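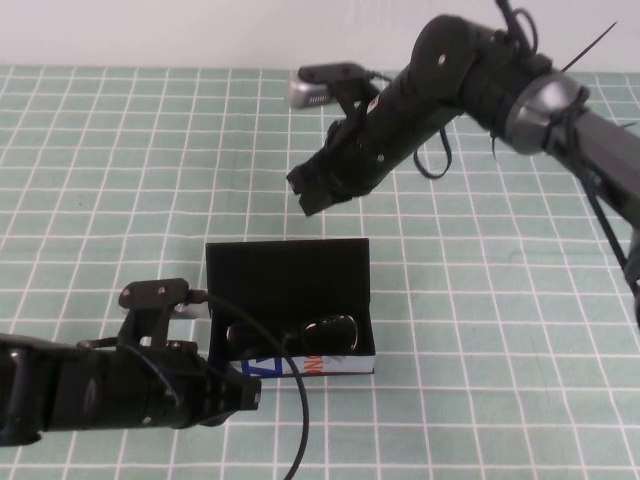 Costley Suspends Two-Arm Packing Work After Gripper Fault

20 Jul 2024 – Costley today announced that it has suspended all two-arm packing work at its Brurka test site following a fault in which a gripper closed without a command from its operator. There were no injuries. The suspension took effect on the day of the fault and will remain in place until the corrective steps described in this release have been completed and checked.

The fault occurred during a trial in which two robot arms work from opposite sides of a table to handle eyewear and its packaging. One arm was holding an eyewear case steady when the gripper on the other arm closed early and caught the lid. The operator pressed the stop button, and both arms came to rest. The case was damaged at the hinge and has been kept for inspection.

A review of the site's records found that the trial had completed 119 packing cycles under the current control software. In 41 of those cycles, the position reported by one gripper did not match the position it had been told to take. The difference was small in most cases and did not trigger an alarm. Costley considers that the alarm limit was set too wide and that the earlier readings should have led to a stop.

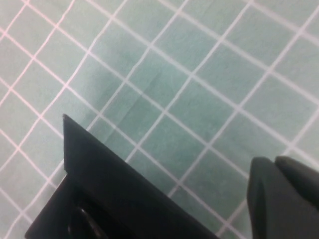 View from a wrist-mounted camera, with the gripper fingers apart over the gridded work surface.

Costley has asked Puvilov, which supplies the control software used in the trial, to examine the way commands are passed to the two arms. Early findings point to a delay in the signal between the controller and the gripper. When the delay was long enough, an old command could be carried out after a newer one had been sent. Puvilov is preparing an update that will discard any command received out of order. The review has not yet ruled out a worn cable connection as a contributing cause, and both possibilities remain under study.

Two interim measures are now in force. Power to the grippers must be switched off before any person reaches over the work surface, including for the purpose of placing or removing an item. In addition, arms may be moved only one at a time and at reduced speed, and only for inspection or testing related to the fault.

Costley has also notified Piątek, the partner that receives packing data from the Brurka site. Results from the affected cycles have been withdrawn from the shared record and will not be used in any published comparison. Cycles completed under the earlier software are being checked against the same limits – a task that is expected to continue after the update has been installed.

Two-arm work will resume in stages, beginning with empty cases. A full report on the fault, including the results of the cable inspection, will be provided to partners in December.

Questions about this release may be directed to the Costley press office.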